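**Ollside, Clivthorpe: for immediate release, January**

# Ollside publishes its setup and care routine for the Zulton two-armed kitchen cell

Ollside has today made its full setup, inspection and hand replacement routine for the Zulton cell available to all customers. The routine was previously used only by the company's own engineers. It comes as a printed binder and as a set of files for the cell's simulator, and there is no charge for either.

Zulton is a two-armed robot cell for kitchens that test and rate small cooking appliances. Each arm carries a hand with jointed fingers, and the cell works at an ordinary counter. It opens drawers, loads food and clears it to a plate, and it repeats the same sequence for as long as the test plan requires.

Van der Linden, which runs an appliance test kitchen in Clivthorpe, has used the routine with its own staff for 18 months. Its technicians now do all routine work on the cell themselves. Ollside is called in for gearbox work and for anything inside the shoulder housings.

## Setup begins in simulation

Under the routine, a new appliance is added to the cell's model before anyone changes the settings of the real arms. The technician measures the appliance, places it on the model counter and checks that both hands can reach every part they need. For a drawer-type air fryer, that means the handle, the inside of the basket and the place where the food is put down.
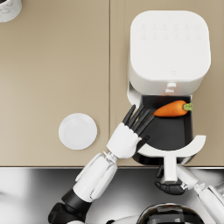
The drawer is the part of the job that takes the most care. It has to be held steady at the same opening while the other hand works over the basket. If the holding hand lets the handle creep, the loading hand meets the basket wall at the wrong height and the fingers take a sideways load they were not made for. The routine sets a limit for handle movement during loading, and the simulator stops the run and marks the joint concerned when that limit is passed.

Once the model runs cleanly, the positions are copied to the real cell. The first real runs are done at low speed with the appliance unplugged and its basket cold. A technician stays at the stop button throughout. Heat is only brought in after the low-speed runs have been signed off.

"The old way was to put the fryer on the counter and nudge the arms about until it looked right," said Soledad Calvo, service manager at Ollside. "You could get it working like that. Then somebody moved the fryer to clean behind it and the morning was gone. With the model kept up to date, you put the fryer back on its marks, run the check and carry on."

## Regular care

The binder divides upkeep into 3 levels. The first is done at the start of a shift and covers the finger pads, the wrist covers and the cable run behind each forearm. Pads are wiped with a damp cloth and mild detergent. Solvent must not be used on them, as it hardens the surface and the grip suffers.

The second level is done when the cell is stopped for counter cleaning. Forearm shells are checked for loose screws, finger joints are moved by hand through their full travel with the drives off, and the wrist zero is compared with the value on the log sheet. A wrist that has drifted is re-zeroed on the alignment block supplied with the cell. It should not be corrected by editing the appliance positions. Ollside's service desk says this is the most common fault it finds on cells that have been looked after without written instructions.

The third level covers worn or damaged hands. A hand comes off at the wrist as one unit and can be exchanged by 2 people using the tools in the cell's drawer. The damaged hand goes back to Ollside for repair and the spare goes on in its place. The binder gives the order of work, the screw settings and the points at which power must be locked off.

## Checking a replacement hand

After an exchange, the new hand must be zeroed, and its stored settings must match the serial number stamped inside the wrist cover. The technician then loads the same task into the simulator and goes through it one stage at a time, comparing joint readings at each stop.

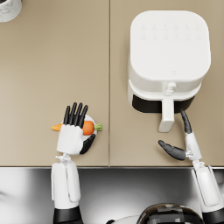 Grip force is the first setting to check at the plate stage. Too little and the food slips during the move, too much and soft items are crushed before they have been weighed. The routine uses a carrot as its standard item, and the technician confirms that the left hand has it lying level over the plate, with the tip and the leafy end both clear of the fingers. The right hand is checked at the same stop. It should be open in front of the air fryer, with clear counter between the thumb and the drawer handle. If the thumb rests closer than the clearance given in the binder, the thumb base is re-zeroed and the stage is run again.

The check must be passed 3 times in a row before the cell goes back to work. Results are written on the log sheet with the serial number of the hand that was fitted and the one that was removed.

"We wanted something our own people could follow at seven in the morning with the phone lines shut," said a spokesperson for Van der Linden. "The pages on the wrist zero have had the most use. Ours have been laminated."

## Availability

The binder and simulator files can be ordered by any registered Zulton owner through the Ollside service desk in Clivthorpe. Owners should have the cell's serial number to hand. Spare hands, alignment blocks and finger pads remain available separately, and existing service agreements are not affected.

Ollside will run training days at its Clivthorpe workshop for technicians who want to practise a hand exchange before doing one on site. Places can be requested when ordering the binder.

**About Ollside**

Ollside builds and services robot cells for test kitchens and appliance laboratories. Its workshop, spares store and service desk are in Clivthorpe.

**Press contact**

Soledad Calvo, Service Manager, Ollside, Clivthorpe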